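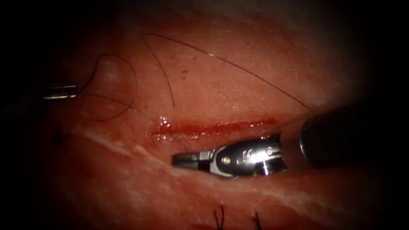 Print | E-mail

Suture Supply and Closing Practice: Changes Starting in March

The surgical department at Bistlow is changing how it stocks, orders and records suture thread. The new setup starts in March in the main operating rooms and moves to the outpatient surgery center at Kornlow once the old stock there is used up. Surgeons, residents, scrub techs and supply room staff should read this item. Everyone else may find it useful to know why the thread cabinets have been relabeled.

The supply room has been carrying 528 separate suture items. Many of them are the same thread in the same size with a slightly different needle, ordered years ago for a surgeon who has since retired or moved on. A good number passed their expiration date on the shelf. The new list is much shorter. Items that were opened fewer than 7 times in the past year have come off the standing order, but can still be requested by preference card with two weeks' notice.

Thread color was a frequent comment in the survey that went out in the fall. Several people asked for black or violet thread wherever the work is done on a screen. Undyed thread is hard to follow once there is blood along the incision, and a loose loop lying on red tissue is easy to lose. Dark thread will now be the default for internal closing in those cases. Undyed thread stays on the list for skin, where a dark strand can show through.

Length was the other one. A full-length strand is fine for open surgery, where there is room to pull it through by hand. In a small space it piles up. The extra thread loops over itself, catches on the needle, and has to be sorted out before the next stitch. Most of the surgeons who answered said they trim a strand before it goes in, and most gave a length between 17 and 20 centimeters for a short running stitch. Precut packs are now stocked at both of those lengths. They are in the second drawer of the thread cabinet, with an orange label. Longer closings will still need a standard strand, trimmed at the back table to whatever the surgeon asks for.

Please don't open a pack until it is called for. Opened and unused thread made up more than 20 percent of what the department threw away in this category last year, and most of it came from packs opened at setup.

Handling

The residents' practice sessions in the Ezeani Room will cover the new packs through the spring. A few points from the first session are worth repeating here:

Hold the thread by the end or by a part that will be trimmed off. Metal jaws can fray or flatten a strand, and the damage is hard to see. A strand that has been gripped in the middle several times should be replaced if there is any doubt about it.

Keep the loops where they can be seen. If the thread has gathered on one side of the incision, stop and lay it out before taking the next bite. Pulling on a tangle usually tightens it.

Start a little past the end of the incision and finish a little past the other end. Take the same amount of tissue on both sides.

Tension should bring the edges together and no more. Tissue swells in the hours after surgery, and a stitch that looked snug at closing can end up too tight.

Blood that collects at one end of the incision should be cleared before the first stitch goes in there. It hides the edge, and the edge is what you are sewing.

Sessions run from 4 p.m. until the room is needed. Practice thread is in the gray bins and is not sterile. It must not leave the room. A few packs turned up in the supply cart outside OR 7 last month - please check your pockets before you go.

Needle counts

The count procedure has not changed. Each precut pack holds one needle, and the count sheet has one line per pack. Cut-off ends of thread are not counted but should come out of the field as they are made. Short black ends are easy to miss in a fold of tissue.

Recording

The Ivlow inventory screen has a new field for strand length. For now it can be left blank if you are using a standard strand. If you open a precut pack, scan the outer wrapper and the length fills in by itself. The wrappers on the shorter packs have sometimes failed to scan when they are creased. Type in the item number from the back if that happens, and drop the wrapper in the tray by the supply room window so it can be sent back to the vendor.

Preference cards

Cards for closing need to be checked against the new list before the end of February. A card that still calls for a discontinued item will print with a star next to the line, and the supply room will put the nearest match on the cart until the card is corrected. Surgeons who want to see the matches first can look through the binder at the supply room desk. It has a sample of each thread and needle taped to the page. Kornlow will get its own copy of the binder when the changeover begins there.

Print this item | E-mail this item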